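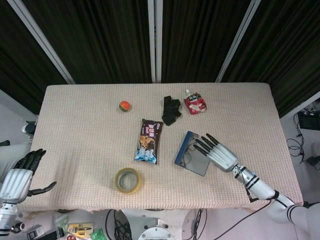
4. Preparar a mesa e arrumar os objetos pequenos

Este capítulo do guia Zostora explica como usar o pano de mesa Siliņa e o tabuleiro raso para arrumar as coisas pequenas que ficam em cima de uma mesa ao fim do dia. Leia primeiro o capítulo 3 (Medidas e limpeza da mesa), se ainda não o fez. Versão do texto: 19 de agosto de 2020.

4.1 Antes de começar

São precisos:
uma mesa retangular, estável e limpa
o pano de mesa
o tabuleiro raso
um caixote do lixo ao alcance da mão
uma gaveta ou uma caixa para os objetos que têm outro lugar na casa

O pano mais estreito tem 94 cm de largura. Se a sua mesa é mais larga, o pano pode ficar no meio e deixar a madeira ou o vidro à vista dos dois lados. Não é um defeito. Quem prefere cobrir a mesa inteira deve escolher a medida seguinte na tabela do capítulo 3.

Nota: os panos de cor clara, por exemplo o bege rosado, mostram mais depressa as migalhas e as manchas. Para esta tarefa é uma vantagem, pois também se veem melhor os objetos escuros e os muito finos.

4.2 Estender o pano

1. Sacuda o pano ao ar livre ou na banheira.
2. Coloque-o sobre a mesa com a textura virada para cima.
3. Alise do centro para os cantos, com a mão aberta. Não puxe pelas pontas, a textura deforma-se.
4. Verifique que a queda do pano é igual nos dois lados compridos.

Cuidado: numa mesa onde brincam crianças pequenas, o pano não deve cair mais de um palmo. Uma criança que puxa o pano puxa também tudo o que está em cima.

Cuidado: cabos que passam ao lado da mesa devem ir para o chão por fora do pano, nunca entre o pano e o tampo.

4.3 Colocar o tabuleiro

1. Pouse o tabuleiro no lado da mão com que trabalha. Para uma pessoa destra, à direita do centro.
2. Deixe-o um pouco inclinado em relação à borda da mesa, se assim lhe dá mais jeito. Muitas pessoas acham que a mão chega melhor a um tabuleiro posto em diagonal.
3. Deixe espaço livre entre o tabuleiro e a borda da mesa.

O tabuleiro cinzento de rebordo azul-escuro e o tabuleiro todo cinzento usam-se da mesma maneira. O rebordo do nosso modelo tem 22 mm de altura e a carga máxima é de 2 kg. Livros e frascos cheios não devem ir para o tabuleiro.

4.4 Separar os objetos

Trabalhe com um objeto de cada vez. Não faça montes, mesmo provisórios – um monte provisório fica na mesa até ao dia seguinte.

1. Comece pelas coisas frágeis e finas. Óculos, armações de arame e outros objetos parecidos vão para o tabuleiro em primeiro lugar e ficam lá sozinhos até ao fim da arrumação. Pouse os óculos com as lentes para cima e as hastes abertas ou dobradas, conforme o costume da casa.

2. Passe às embalagens de comida. Pegue em cada pacote e veja se está aberto. Um pacote de bolos ou de bolachas ainda fechado volta para o armário, de pé, com o nome virado para a frente. Um pacote aberto fecha-se com uma mola. O pacote vazio vai para o lixo, depois de sacudido no caixote e nunca sobre o pano.

3. Veja as saquetas com bico. Aperte a tampa antes de levantar a saqueta, e levante-a pela parte do bico. Quem pega pelo meio aperta o conteúdo para fora quando a tampa está mal fechada. As saquetas abertas guardam-se no frigorífico se o rótulo assim o diz. Não as deite no tabuleiro.

4. Junte os panos e as luvas. Um pano preto amarrotado esconde muito bem as coisas pequenas. Abra-o completamente sobre a mesa, veja se há alguma coisa dentro, e só depois dobre ou leve para lavar. No caso de luvas, vire os dedos para fora um a um e guarde o par junto.

5. Guarde a fita adesiva. O rolo fica deitado, não de pé, para não rolar. Dobre a ponta da fita sobre si mesma em um centímetro. Assim encontra-se a ponta na próxima vez sem usar a unha. A fita transparente pode ganhar um tom amarelado com o tempo; experimente num pedaço de papel se ainda cola bem antes de a usar num embrulho.

6. Deixe as bolas e os brinquedos redondos para o fim. Sobre um pano com textura uma bola pequena fica geralmente quieta, mas sobre o tampo liso ela foge. Ponha-a diretamente na caixa dos brinquedos ou encoste-a ao rebordo do tabuleiro, do lado de dentro e longe dos óculos.

Cuidado: não use a fita adesiva para prender o pano à mesa. A cola passa para o tecido e não sai na lavagem. Para prender use os pesos de canto Trastenero, referência 853, vendidos em separado.

Nota: se arruma em duas pessoas, uma de cada lado da mesa, combinem antes quem trata do tabuleiro. A outra pessoa trata só do pano e das embalagens.

4.5 Retirar o tabuleiro

1. Verifique que nenhum objeto passa por cima do rebordo.
2. Segure o tabuleiro com as duas mãos, uma em cada lado curto.
3. Levante direito para cima. Não o arraste sobre o pano, porque o pano vem atrás.
4. Leve-o para o lugar onde os objetos vão ficar (cómoda, prateleira da entrada, mesa de cabeceira).

O tabuleiro pode ficar nesse lugar durante a noite com os objetos dentro. Em muitas casas ele serve de lugar fixo para os óculos e as chaves, e isto está bem desde que se esvazie antes da próxima arrumação.

4.6 Limpar o pano depois do uso

1. Junte as migalhas com a mão em direção ao centro do pano.
2. Dobre os quatro cantos para dentro.
3. Leve o pano fechado até ao caixote e sacuda.
4. Manchas de fruta ou de sumo: molhe com água fria logo que possível, deixe atuar e lave depois segundo a etiqueta.

Não passe a ferro a parte com textura. Se for mesmo necessário, passe pelo avesso, com o ferro morno e sem vapor.

4.7 Problemas frequentes

O pano escorrega.
O tampo tem pó ou restos de cera. Limpe como descrito no capítulo 3 e deixe secar. Num tampo de vidro ponha uma base antiderrapante por baixo.

O tabuleiro baloiça.
Há uma prega ou um objeto fino debaixo do pano. Retire o tabuleiro, passe a mão e alise outra vez.

A cola da fita ficou no tabuleiro.
Esfregue com um pano e uma gota de óleo de cozinha, depois lave com detergente da loiça. Não use lâminas.

O rebordo do tabuleiro está riscado.
Riscos leves não alteram o uso. Se o rebordo tem uma fenda, não transporte mais objetos nele e peça a substituição ao serviço Maklow. O endereço encontra-se na última página deste guia. Tabuleiros comprados a partir de abril têm o número de série gravado por baixo – indique-o no pedido.

Continua no capítulo 5: Gavetas e divisórias.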